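Food & Drink | At Home | Small Talk

Kitchen > Storage > Reader Visits

Vandana Prajapati warned me before I came over that she had "a bit of a can situation," and I said great, that's why I'm coming! She moved to Stotley in June and says the drinks got unpacked before the plates did. I believe her.

We sat down and got straight into the bins, the clear plastic kind. She used to buy baskets (pretty ones) and hated them. "I'd forget what was in there and buy more," she told me. "With these I walk past and I know." I asked whether they had to be matching and she laughed at me. She paid 7 dollars apiece and would have paid more.

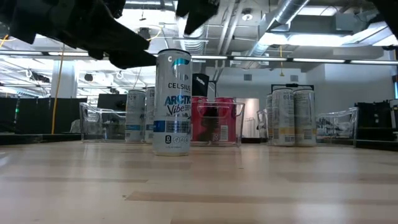
An Arctic Vibe out front, with the clear bins along the back of the table.

Her one firm rule is that slim cans and short cans don't share a bin. "The tall ones tip over the second you pull a short one out," she said, "and then I'm chasing a can across the floor at six in the morning." So everything comes out onto the table first and gets sorted by height. Flavor comes second, and only if she's in the mood. I do mine by color, which she thinks is ridiculous.

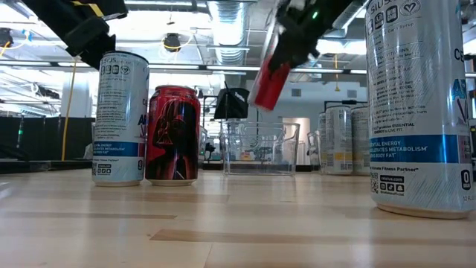
Kayode Akpan thinks we're both overdoing it. Leave them in the cardboard they came in, he told us, cut the front off and save your money, and he's had two shelves going that way for years without a single runaway can.

Vandana wasn't having it. "Cardboard gets soggy in my fridge," she said. "And I like seeing them!" She still hasn't decided where the bins will live, the pantry or the low shelf by the back door, and when I left she was measuring the shelf again.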